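Setting Out the Little Kitchen

16 Nov 2024

I have been meaning to write about the play kitchen things for weeks, and every time I sit down to do it I end up sorting them instead, which I suppose tells you how I feel about them. My nieces come in December, both of them this year, and they will be here for nearly the whole holiday. They are old enough now to have opinions about supper. Last year there was a long and very serious restaurant going on in my front room, with menus, and I was sent back to my seat twice for asking for something that wasn't being served.

So this fall I decided to go through all of it properly. I had two bins in the hall closet and a shopping bag that I kept pretending wasn't there, and between them they held more pretend food than anybody could eat in a lifetime. There was a half an orange that didn't match any other half. There were birthday candles with no cake. There was also a good bit of a 300 piece puzzle of a lighthouse mixed in with the vegetables, and I would love to know how long I have been blaming the thrift store in Drardale for selling me that puzzle short. (I'm sorry, Drardale. You were very nice about it on the phone, too.)

What I wanted was a small set that could make a real meal, or at least a meal that hangs together if you are five. I'm a firm believer that children play longer with less, as long as the less is good. A pan, something to turn things over with, something to drain things in, a plate, a mug, and then a few foods that don't look alike. If there are six kinds of cookie nobody cooks anything, they just hand around cookies.
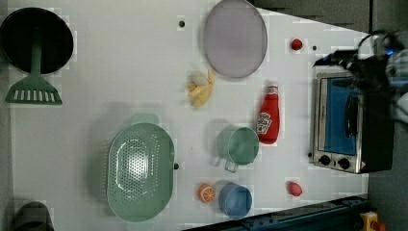

The pan was the easy choice, since it's black and plain and looks like it means business. I grew up in a house with one frying pan that did everything, and I can't look at a round black pan without thinking of Saturday eggs. The green spatula goes with it and always has, as far as I'm concerned. My younger niece calls it "the comb" on account of the slots, and I have given up correcting her. It's a better name.

I did go back and forth on the colander. It is big, and it takes up space that you could fill with three or four other things, and when I was trying to be strict with myself I set it in the giving-away pile for an entire evening. Then I remembered how it gets used. It is hardly ever a colander! It's been a boat and a hospital bed, and last winter it was a nest for a sock. On the rare occasion that somebody does drain noodles in it (the noodles are yarn) they do it with such care, shaking it over the edge of the rug and then shaking it again to be sure. It came right back out of the pile, and I felt silly for having doubted it. It's a pretty green as well, that pale minty color my grandmother painted her pantry.

The garlic was a surprise to me. I bought it in a mixed bag at Curnunus, the little toy and craft place over in Keketdale, and I remember thinking that no child on earth wants a toy garlic. Well, I was wrong. They love it. I think it's that garlic is something grown-ups cook with, and you don't often find it in a play set next to the pizza slices and ice cream cones. It goes in everything. I have been served banana with garlic more times than I can tell you, and I have learned to say that it needed a touch more.

The banana is the peeled kind, with the peel curling away from it, and there is no putting it back the way you can with the ones that have the little fastener down the side. I used to think that was a drawback. These days I find it a relief, as the fastener ones at my house lost their grip years ago and spent their lives half undressed at the bottom of the bin anyway.

And then there is the ketchup, and I have to be careful here or this whole post will be ketchup.

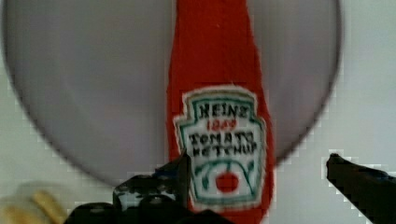 I can't explain why children love a condiment so much. You could lay out a roast dinner, and the first thing they'd reach for would be the red one. It may be that it's the one item on the table that you do something with — you tip it and you shake it and you make the noise. Oh, the noise. My older niece has a ketchup noise that she has been working on since she was three, and it has not become more polite. She also reads the label out loud to her customers now, all the way down, HEINZ and TOMATO and KETCHUP, with a pause after every word like she's announcing trains. It's lovely to hear. A year ago she would only point at it and say "H."

I've noticed too that a label makes a big difference in pretend play. A plain red bottle can be sauce or paint or medicine, and there's something to be said for that. But a bottle with words on it gives them a thing to be right about, and the two of them dearly like being right.

Once I had my keepers picked out I did what I always do, which is set them out and push them around for much longer than necessary. I like to see what goes next to what. I tried it with the plate up at the top and everything else fanned below it, and I moved the ketchup, and then I moved it again. My mother laid the table this way, fussing the forks half an inch over and stepping back to look. I used to tease her about it. I would like to take some of that back. 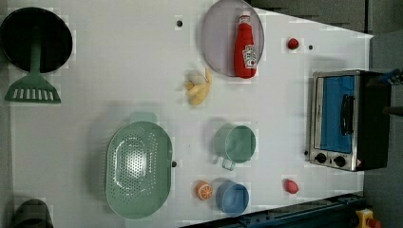

Ketchup up on the lavender plate, with the banana just below it and the colander down in front.

I'm fond of that plate, by the way. You can see a little through it, and the purple is so soft next to all the green. It makes whatever you put on it look like dessert.

The toaster oven is the star of the kitchen for anybody under six, and I expect arguments over who gets to turn the knobs. Last year we had a system with an egg timer, and it held up for most of a morning. I may try it again, or I may let them work it out and go make myself some coffee. The blue door alone will keep them going for a while.

I still haven't settled what to do with the leftovers. The orphan orange half I am keeping for no good reason. The cookies can go to the church sale, and the birthday candles went into a drawer with the real birthday candles, where I will surely forget about them until somebody turns seven. The shopping bag is empty and folded up under the sink. The lighthouse puzzle is on the dining table now, and I'm missing one piece of sky.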